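Car key went through a 40 degree wash — is it done for?

Posted by Zainab Anozie, Sunday, January 4, 2026

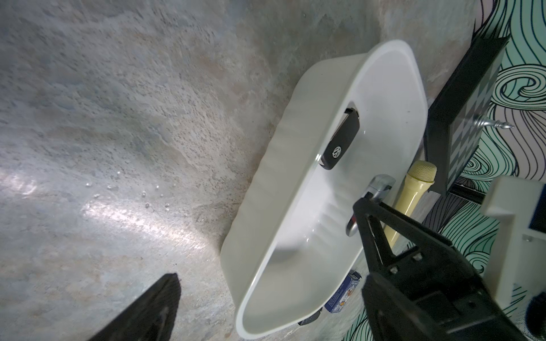
The key in the white basin.

Hello everyone, I hope you've all had a good Christmas and New Year. Ours was lovely until this morning, when I managed to put my dressing gown through a full wash with the car key in the pocket. It's a Volkswagen flip key, the black sort where the blade folds into the body, and it had a good hour and a half in there, spin and all, before I heard it clonking against the drum and realised what the noise was.

I've had it out of the machine since breakfast and I haven't dared press anything. My neighbour says bury it in rice. My sister says rice is nonsense and I should put it on the radiator. The garage in Irnwood is shut until tomorrow, and when I rang them last July about a spare they quoted me £140, which is the reason we never got a spare (I know, I know).

So what should I do with it tonight, and is there any hope? I have to be at work in Ticona on Tuesday and the bus is a misery from our end.

Sutrisno Chong

Oh, you poor thing. I've done this with two different keys over the years and both of them lived, so please don't order a new one yet.

First of all, leave the buttons alone, you've done well there. It's the battery you want out as soon as you can, as a wet circuit board with power going through it starts to corrode. Flip the blade out, then look for the seam where the body splits. On a lot of these you can ease a small flat screwdriver or even a thumbnail into the gap and the back half comes away, but they changed the design a few times, so look in the handbook before you lean on it. Ours had a page on changing the battery with a nice clear drawing.

Take the battery out and bin it properly (they do take them at the supermarket) and write down the number stamped on it so you can buy the same again. If you can see any suds or a cloudy film on the board, dab it with a cotton bud and a drop of isopropyl alcohol from the chemist. Washing powder leaves a residue behind and that did more harm to my first key than the water did. Then lay all the bits on a clean tea towel somewhere airy and leave them for at least a day — two if you can bear it. Not the radiator, I'm afraid, and not the hairdryer on hot either. The plastic can warp and then it never clips back together nicely. I wouldn't bother with the rice. All I got from it was dust in the hinge.

One more thing that might cheer you up. The bit that lets the car start is usually a separate little chip that doesn't need the battery at all, so even if the buttons stay dead you may well be able to unlock the door with the blade and drive to work as normal. Do try it before Tuesday morning, though, and try it on your own drive and not at the shops! If the alarm goes off when you open the door with the blade, put the key in and switch the ignition on, and it should stop.

keith_in_the_shed

Rice worked for me. 3 days in a tub with the lid on.

Amura

Whatever happens with this one, get a spare cut while you've still got a key that works. It generally costs a good deal more to sort out once you have none at all, and a mobile auto locksmith will often beat the garage. Mine came to the house and was very pleasant about it. Ask for the price including programming, as some of them quote you for the blank and nothing else.

Comments

Zainab Anozie: Thank you all so much. Back came off with a thumbnail, battery is out, bits are on the tea towel. Will report back.

Irano: Check the little rubber buttons as well, water sits underneath them for ages.

pollyb: Dishwasher here, don't ask. Still works.

Viewed 3,628 times

Related
Washing machine rattles on spin but the drum is empty
How do I get biro out of a dressing gown?
Which supermarkets take old batteries?
Remote locking only works from very close up
Tissue in the wash, black trousers, help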